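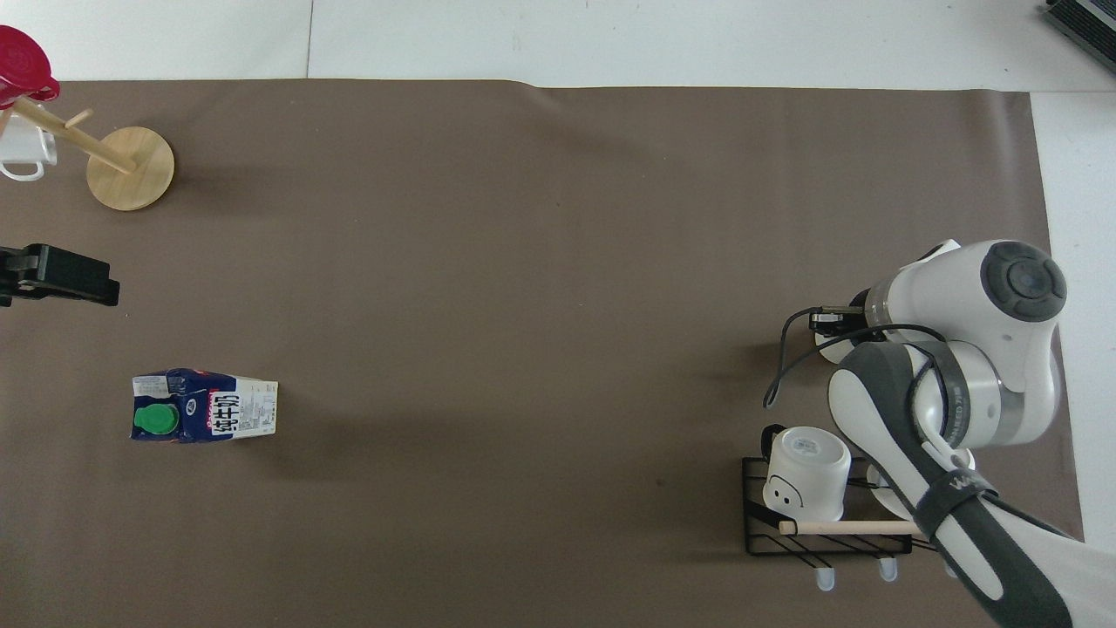 *台面：横放的木制杯架、牛奶盒，左侧为白色马克杯*

# Twal 茶水间整理计划 中期进展报告

提交对象：Fidness 基金项目管理处
执行地点：Flendis 办公楼各层茶水间
撰写人：Uchenna Aliyu
2020年7月

## 一、先说结论

计划按时间表推进，经费没有超支，该买的东西都买了。至于茶水间是否因此变得更整齐、更好用，我目前拿不出让自己信服的证据。申请书里写过“整理习惯的持久改善”，这句话当初我就有保留，做到一半，保留更多了。

下面按杯架、台面、收纳规则和问卷四块来写。贵处上次来信希望报告“突出亮点”，我尽量把有把握的和没把握的分开，亮点由贵处自己判断。

## 二、杯架

本期对比了两类杯架：木制立杆式，圆底座，杆上伸出短木栓，杯把挂在木栓上；黑色金属丝式，长方形底，杯子放进架子里。两类都在茶水间台面和试用台上用过。

木制的那类，大家第一眼都喜欢。Stundero 的培训老师在讲义里把它列为首选，理由是“占地小、沥水快”。占地小我承认。沥水快这一条，讲义没有给出任何对比，我问过两次，回复都是“使用者普遍反映”。使用者普遍反映的事情里，也包括它容易被碰倒。圆底座加一根细杆，杯子全挂在一边时重心就偏了，搬动时尤其麻烦。我们要求每次擦台面前先把杯子取下，再把杯架移开，三层和五层照做了一阵，后来就又回到连杯带架一起推到墙边的老办法。

短木栓的角度也有问题。把手宽的马克杯挂得住，把手窄的要侧着往上套，赶时间的人干脆把杯子放在底座旁边。这样一来，杯架还在，杯子却照样散在台面上，和没买之前的区别只是多了一件东西要绕开。 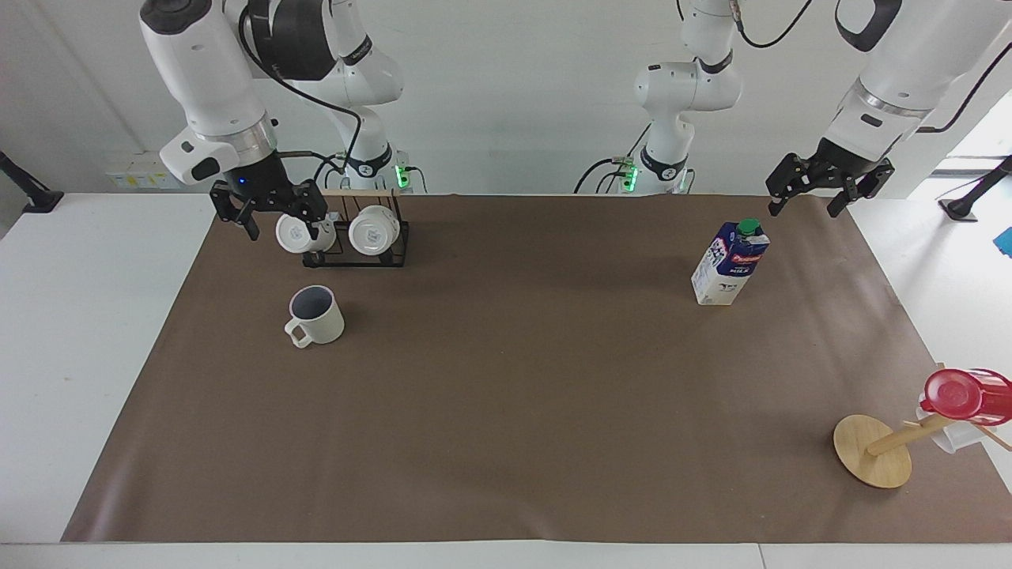
金属丝的那类稳得多，底面是一个长方形，左右推一推都不晃。放杯子也不用对准什么，手一松就进去了。缺点是它占掉的台面是固定的，不管里面放没放杯子，那一块都不能再切水果、放托盘。四层有同事提出在架顶搁一条薄木条，用来放茶匙。我没有反对，但也没有把它写进规则：架顶多放一样东西，下面的杯子取放时就多碰一样东西，这个账需要看一段时间。

如果现在就要我二选一，我会选金属丝的。贵处应当知道，这个判断主要来自我和两位楼层联络人的使用感受，谈不上测试结果。

## 三、台面与垫纸

试用台上铺了棕色垫纸，四周留出一部分白色台面。当初铺纸的想法很简单：给“收纳区”划一个看得见的边界，纸上放杯架和杯子，纸外保持空着，擦起来也方便。

边界的作用确实有，来开会的人会下意识把自己的东西放到纸外面去。可是纸本身会起皱，边缘也会略微翘成波浪形，换得勤了浪费，换得不勤又难看。供应商建议改用硬质垫板，报价比纸高出不少，我暂时没有同意。垫板和纸解决的是同一个问题，而这个问题有多严重，我们至今没有量过。

牛奶盒是另一处一直没理顺的地方。规则写的是“开封后立放，拧紧盖子，放回冰箱”。写规则的时候我们想的是洒漏，忘了冰箱门格的高度。带旋盖的长条盒有些立不进去，于是有人横着塞进抽屉格，有人随手横在台面上。现在的规则等于要求大家做一件冰箱不允许的事。下期打算改成两条：

- 门格放得下的，立放；
- 放不下的，放冰箱最下层，盖子朝上，不与杯子混放。

第二条我自己也不太满意，“盖子朝上”对旋盖开在侧面的盒子到底怎么执行，各人理解不一样。先这样试。

## 四、问卷

问卷收回 227 份，是申请书承诺数量的一半多一点，承诺的是 400 份。原因没有什么可修饰的：发得晚，题目长，催得不够。

满意度那一题的结果很好看，好看到我不建议在对外材料里引用。题目问的是“您是否觉得茶水间比以前更整洁”，没有人会特意花时间去回答“没有”。问卷发放前几天，各层刚好做过一次全面清洁，受访者评价的究竟是杯架还是清洁人员，分不出来。

开放题的内容更有用，摘几条：

> “架子挺好的，但我的杯子不见了，后来在别的楼层找到。”

> “请不要再贴新的标签了，旧的还没撕。”

> “牛奶到底放哪儿？”

第一条提到的串层问题，此前没有人想到。杯子集中上架之后，看起来都像公用的，原来放在自己桌上的人反而开始把杯子锁进抽屉。这和项目目标是相反的方向，我认为应当写进风险栏。第二条我完全赞成，标签已经停印。

## 五、经费

本期在杯架、垫纸和标签上共支出 989 元，单据已随附件交。另有 100 元是 Stundero 讲义的印刷费，原计划印两版，第二版被我停了。讲义的内容和各层的实际台面对不上，再印一版也不会对上。

培训费尾款尚未支付。合同约定“完成培训”即付，我的意见是等他们把关于沥水的说法补上依据，或者从讲义里删掉，再付。如果贵处认为这样过于苛刻，请书面告知。

## 六、下期安排

1. 三层与五层对调杯架类型，其余条件不动，观察到 12 月。
2. 观察方式改为固定时间到场查看，不再依赖自填表。自填表上每一格都打了勾，连放假那几天也打了。
3. 牛奶盒规则按第三节所述修改，贴在冰箱门内侧。
4. 问卷缩短，重新发放，避开全面清洁的前后一周。
5. 垫板采购暂缓。

需要贵处决定的只有一件：是否同意把“持久改善”一项的验收标准，从满意度问卷改为现场查看记录。不改的话，我估计项目会顺利通过验收，可是各层台面是什么样子，验收材料里看不出来。

附件：支出单据；问卷原件扫描；三层、五层查看记录表（空白样张）。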